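How I Reline a Small Trash Can (and Stop Losing the Bag Down the Inside)

I have strong feelings about trash bags. I look after the bins at our shared office in Drendholm, every kind from the tiny one by the water dispenser to the monster in the kitchen, and I spent my first winter there doing it badly. So I wrote down what works for me.

What you need: a roll of thin black liners, the small size (I buy Ketesska, in the 1000 box, and yes, a box like that lasts), a bin, and a bit of clear floor.

Step 1. Tear off one bag and drop it on the floor near the bin. Don't try to open it while you're still holding the roll! I did that for months and ended up with a long ribbon of bags trailing behind me. 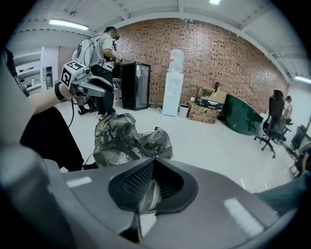
Black bag on the floor tiles, with the brick wall and the water dispenser behind it.

Step 2. Find the open end. The sealed end has a flat, stiff line across it and the open end feels a little looser. If both feel the same, rub a corner between your fingers until the two layers slide apart. Slightly damp fingertips help a lot (I dab mine on a wet sponge).

Step 3. Pinch one layer in each hand and lift the bag up off the floor. Thin plastic likes to cling to itself, so go slowly at first and let it unfold as it rises.
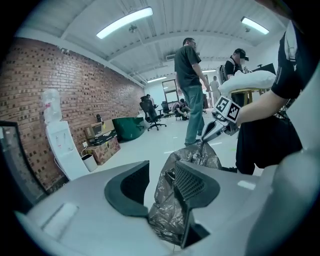
Once it's up, swing it down hard one time to catch some air. You want it puffed out like a windsock. If it only half opens, reach in and push the bottom corners out with your fist.

Step 4. Lower it into the bin and fold the top over the rim, up to 2 inches all the way around. Then press along the inside so the trapped air gets out. On our Furnier bins I tie a little knot in the extra plastic at the back, which snugs it right up to the rim.

Step 5. Tuck a couple of spare bags flat under the liner. Best habit I ever picked up, and next time you can skip the trip to the closet!

If your bags keep splitting at the seam, try a thicker one. I switched the kitchen to Zou bags last May and haven't mopped up coffee grounds since.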